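Filtering blurred wrist-camera frames before spine detection

This tutorial sets up a sharpness gate between the wrist camera driver and the spine detector in a Portela book-handling cell. It assumes you already have Portela running, with the camera calibrated to the tool flange and the detector publishing boxes. If you haven't done the hand-eye calibration yet, finish that first. None of the thresholds below mean much when the camera pose is wrong.

The gate is a small node called Brida. It reads each colour frame, works out a focus score, tags the frame and passes it along. The planner then decides what to do with the tag. Brida never drops frames by itself, so your recorded logs stay complete.

What you need

Portela with the wrist camera stream enabled
Brida, from the same package channel
Fetumik, the log viewer, for picking thresholds
One recorded log of at least 3,000 frames, taken on your own shelf and under your own lights

Why a fixed-focus camera needs this

The wrist camera has a fixed lens. It is sharp at the pre-grasp distance and gets soft quickly as the fingers close in. Lettering is a good guide to where you are in that range. With a large-print cover at a workable distance, such as 励志故事 in black and red, the title characters come through cleanly while the small grey print under them is already lost.
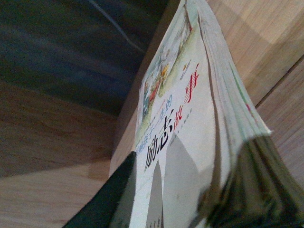 The detector was trained on titles and cover edges, so it can tolerate losing the fine print. What it can't tolerate is losing the strokes in the title. Once those smear together it still returns a box, often with high confidence, and the box can sit a centimetre or more off the real edge. The planner has no way of knowing that from the confidence value alone.

Step 1. Record a log

Start the cell in hand-guided mode and move the wrist through the approaches you expect to use. Include tilted views, since covers seen at a steep angle score lower than the same covers seen square on. Record at the normal frame rate with auto exposure off. Our log for this page came to 3,539 frames, of which 2,320 ended up tagged as usable.

Save the joint states along with the images. You will want them in step 4.

Step 2. Score the frames

Run the scorer offline before you put it in the loop:

brida score --log shelf_run --metric tenengrad --tiles 12 --out scores.csv

Brida cuts each frame into a row of tiles and scores each one separately. A single score for the whole frame is a poor choice on this kind of work. Wood grain and plain cover stock have very little contrast, so a perfectly sharp frame with a lot of blank cover can score below a soft frame full of bold characters. The tile scores let you take the strongest region and ignore the rest.

If the scorer stops with "stream has no timestamp", the log was recorded with an older driver. Re-export it from Fetumik with the timestamp box ticked and run the command again.

Step 3. Pick the threshold

Open the log and scores.csv together in Fetumik and sort by best tile. Scroll from the bottom up until you reach frames where you can read the largest title characters without guessing. Note the score there. That is your lower limit.

Now keep scrolling until the detector overlay lines up with the cover edge every time. Note that score as well. That is your upper limit. Between the two, frames are good enough to confirm that a book is present, but they shouldn't be used to correct a grasp.

Put both values in the config:

gate:
 metric: tenengrad
 tiles: 12
 reject_below: 0.18
 trust_above: 0.41
 on_reject: hold_last

The two numbers shown are from our shelf. Don't copy them. Lighting alone will move them, and a warm, dim lamp moves them a long way.

Step 4. Check against distance

Plot the best tile score against the wrist-to-target distance, using the joint states you saved. You should see a plateau, then a steep drop as the wrist gets close. If the scores are scattered at every distance, the trouble is motion blur and you need to shorten the exposure or slow the approach before going any further.

Frames at the bottom of the drop are easy to recognize. Bold print turns into thick dark strokes with doubled edges, and colours from neighbouring objects bleed into each other. No threshold will recover anything from them. 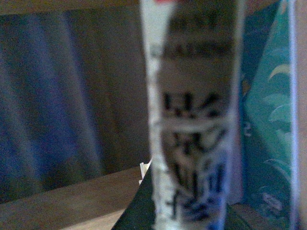

Step 5. Tell the planner what to do

Set on_reject to one of the following.

hold_last keeps the most recent trusted pose and carries it forward using the arm kinematics. Use this for the final approach, where some blur is expected.

retreat backs the wrist off along the approach axis until a trusted frame arrives. Use this at pre-grasp, where blur means something is closer than the planner believed.

stop halts the arm and raises a fault. Use this during commissioning.

You can set a different behaviour for each phase by nesting on_reject under the phase name. The phase names must match the ones in your Portela task file exactly, including case. Brida ignores names it doesn't know and falls back to hold_last without a warning.

Step 6. Run it live

Launch the gate before the detector:

portela up camera
brida gate --config gate.yaml
portela up detector planner

Watch the tag stream for a few approaches. You should see trusted, then partial, then rejected as the wrist closes in, with very little flicker between them. If the tag flips back and forth near a limit, raise the hysteresis value a little. The default is fairly tight.

The gate adds roughly 12 milliseconds per frame on our controller. If you compensate for camera latency in the planner, add the delay you measure on your own machine to the existing figure.

Using Sarier for simulation

Sarier renders the wrist camera with a perfect lens unless told otherwise, so every simulated frame will be tagged trusted and the reject path will never run. Turn on depth of field in the camera settings and enter the real focus distance. Score a simulated log the same way as in step 2 and keep a separate config for it.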